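Skiltton Open Day Wrist Camera Set
README, last touched in November

Hello and welcome! If you came by our bench at the open day and asked Awuor Owino where the recordings would end up, you've found the place. We had a lovely crowd, with far more questions than we'd planned for, and quite a few of you wanted to see the task the way the arm sees it, so we put everything together in one folder.

The task on show was processor handling: one gripper, one gray fixture plate, and a chip that belongs in a square pocket.

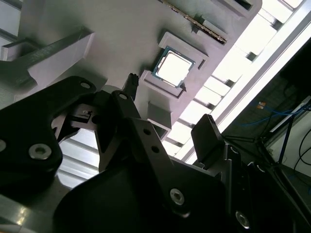 Reading time: 2 min

The silver lid of the processor goes nearly white under the bright lights, and we left the exposure alone in all the files. Please keep that in mind if you plan to find the edges of the chip by brightness (Daniyal Dogar tried it and has opinions). The thin green-and-blue border is a kinder thing to look for. In this view the pocket also sits at a slant, so don't count on straight rows and columns.

What's in the folder

clips/ has 327 short recordings, all from the wrist camera
stills/ has 700 single pictures
notes/ has six text files from the people who ran the demo, typos and all

Clips run 20 seconds at most. Names were given out by hand, which we regret a little, so sort by the index file and leave the file names be.

You're welcome to use the set for teaching or your own tinkering. Questions go to Consuelo Meléndez at the Skiltton front desk, who will pass them along to whoever is at the bench.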